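Capítulo 4
Medición de la dureza en engranajes cementados

4.1 Planteamiento
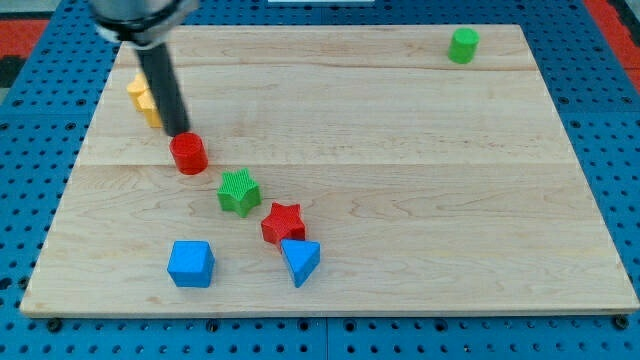 Según Ottilie Plattner, un valor de dureza superficial sin indicación de carga ni de método no permite aceptar ni rechazar una pieza. El criterio se adopta en todo el capítulo: cada resultado se expresará con su escala, la carga aplicada y el punto del diente en que se tomó la lectura.

La dureza de un engranaje cementado varía con la profundidad. En la superficie depende del carbono absorbido y de la austenita retenida; hacia el núcleo, de la templabilidad del acero y de la severidad del enfriamiento. Un ensayo Rockwell C sobre una capa delgada puede dar lecturas bajas por deformación del material subyacente, aunque la capa cumpla la especificación. En esos casos se recurre a Rockwell superficial o a Vickers.

La profundidad efectiva de capa se determina sobre una sección transversal pulida, mediante una serie de microhuellas perpendiculares al flanco. Se toma como límite la distancia a la que la dureza desciende hasta el valor fijado en el plano. La separación entre huellas contiguas debe impedir que la zona deformada por una altere la siguiente.

4.2 Datos de partida

Los problemas del capítulo utilizan el lote Wosside, formado por 114 piñones de un mismo acero, cementados en el horno Vullen y templados en aceite. De él se extraen 7 piezas para el corte metalográfico. En cada una se ensayan 2 dientes opuestos, a media altura del flanco y en la raíz.

El lote Clirngate, templado por inducción, se reserva para el apartado 4.6, donde se comparan ambos perfiles de dureza. Las conversiones entre escalas se harán con la tabla del apéndice B y se identificarán siempre como valores convertidos.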